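How Does a Printing Press Put a Picture on Paper?

By Nathalie Verhoeven, for the young readers of the Zesero museum pages

Take a comic book or a cereal box from your kitchen. How many colors do you see? Maybe there is a red car, an orange sun and a brown dog. It looks as if the printer needed a hundred different inks. For most color printing, the press uses only four.

The four inks

The inks are called cyan, magenta, yellow and black. Cyan is a kind of blue, and magenta is a strong pink. When yellow and magenta come together on the paper, your eye sees red or orange. When yellow and cyan come together, you see green. Black makes the dark parts darker, and it is also used for the letters.

Very small dots

The press cannot print a light pink from a pot of light pink ink. It prints small magenta dots and leaves white paper between them. From far, your eye mixes the pink and the white. If you have a magnifying glass, look at a picture in an old magazine. You will find the dots very quickly, and they make a pattern like little flowers.

Oil and water

Many books are printed with a method called offset. It uses a thin metal plate. The picture parts of the plate like oily ink, and the empty parts like water. First the plate gets a little water, then it gets ink. The ink stays away from the wet parts and sits only on the picture.

Now comes a strange thing - the plate does not touch the paper at all! It gives the ink to a rubber roller, and the rubber roller gives it to the paper. Rubber is soft, so it can press well even on paper that is a bit rough. Each of the four colors has its own plate.

One sheet, many pages

In the print shop of Villanueva, where I worked for 7 years, we once made a school book for the children of Estovville. We printed 807 copies. The pages were not printed one by one. Many pages go on one big sheet, and some of them are upside down. After this the sheet is folded and cut, and the pages come in the right order.

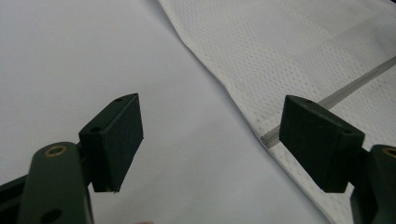 Try it at home

You need 2 sheets of white paper and three felt pens: blue, pink and yellow.

1. Draw a small square with a pencil.
2. Fill it with yellow dots. Do not let them touch.
3. Put blue dots in the white places between.
4. Hang the paper on the wall and walk back slowly until the square looks green.
5. On the second sheet, do the same with yellow and pink.

Words to remember

Plate: the thin metal sheet that carries the picture.
Roller: a long round part that turns and carries ink or water.
Offset: printing where the ink goes first to rubber and then to paper.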